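Lists > Brinside Sourdough & Home Baking > Archive > Message

Last updated 20 July 2019

Prev Next Thread Author Search

Subject: Re: soggy bottoms on my rye (again)
From: Sharon Bakilana

Hi everybody,

Catching up on a pile of list mail, and this one caught my eye because I fought the exact same fight all through March and nearly gave up on rye for good.

> I've made the Virkholm rye four times now and the crust on top is
> lovely but the bottom goes damp and sort of leathery by the next
> morning. I bake it in a tin at 425 for the full time, and it sounds
> hollow when I knock on it. My husband says it's fine. It is not fine.
> Is it the flour? I switched to the coarse stuff from Jorcombe in the
> spring. Or am I just pulling it too early?
> Also does anyone have the old handout with the seed soaker on it?

I don't think it's the flour! I use the same Jorcombe rye and it drinks a lot of water, so you might hold back a splash, but coarse flour on its own never gave me a leathery bottom. What did it for me was leaving the loaf in the tin. I used to let it sit in there while I cleaned up the kitchen (and then had a coffee, and then forgot about it) and all that steam had no place to go but back into the crust. Now I tip it out the minute it leaves the oven, put it back in bare, right on the oven shelf, turn the heat down to 300 and give it another 15 minutes. Color gets a bit darker underneath, which I like, but if you don't, try 10.

Then it cools up off the counter, and I mean all the way cool. Rye is a pain about this. Sala, who runs the bread table at the Brinside market, wraps hers in a linen towel once it's cold and won't cut it for 26 hours, and I used to roll my eyes at that number until I tried it. The crumb stops gumming up the knife! I still cut mine early when the kids are home, and I pay for it.

The other thing is what you set it on. I had mine on a folded dish towel for years, because that's what my mother did with white bread, and with rye it just holds the damp right where you don't want it. Any little wire rack with some legs under it will do. Small is OK if you only bake one loaf at a time.

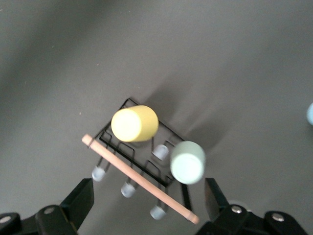 Small black wire rack, rubber caps on the feet.

If your rack has caps like those, check them once in a while, mine like to wander off into the dish drainer.

On the hollow knock, I don't trust it for rye at all. Get a cheap probe thermometer and go for 205 or a little over in the middle. Mine has sounded hollow at 190 and been pure glue inside.

I do have the seed soaker handout somewhere, I think in the blue binder with the holiday cookies. The short version is equal weights of seeds and boiling water, pinch of salt, cover it and leave it overnight. I'll type up the rest when I find it. Does anybody have page two? Mine has had molasses on it since forever and I can't read the oven times.

Let me know how the next loaf goes, and tell your husband I'm on your side.

Sharon

Reply Reply to list Back to top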